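**Vikar two-slice toaster, black – 19 months in**

I bought the Vikar in January of last year to replace a Skinner that had two settings, warm bread and insurance claim. It cost $190, a silly amount to pay for a box that makes bread browner, and I have been trying to feel good about it ever since.

Most mornings I do. The browning is even on both sides, the lever goes down with a decent clunk, and a crumpet comes out without having to be negotiated with. I keep the dial on 4. Anything past that is for people who like charcoal, or for my brother-in-law Hamish Drummond, who puts frozen fruit loaf through twice and calls it breakfast.
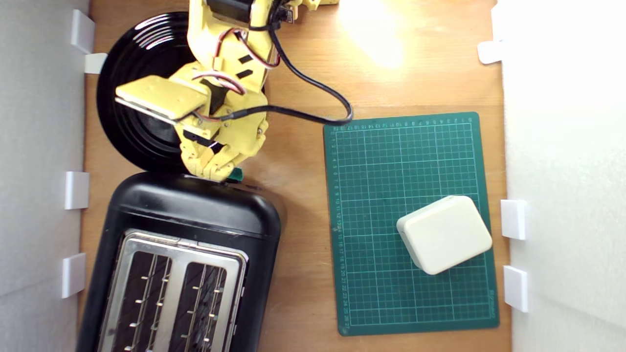 *The Vikar on the timber table, black plate behind it.*

It takes up a fair bit of bench for something with two slots, so ours has ended up on the table more often than I'd like. The plate is a Rasex, bought separately, glossy with raised rings. Very handsome. The rings also collect butter, and you'll be going around them with a dish brush like you're cleaning a record.

Grumbles, then. The crumb tray sticks. The cord is too short for any kitchen built by a normal person – ours came from Zultis, who put the power points wherever they fancied. And black shows every floury fingerprint, so if you've got kids, get the silver one and save yourself the wiping.

Would I buy it again? At full price, no. On sale, probably, and I'd grumble about the tray all over again.

Four stars, one off for the cord.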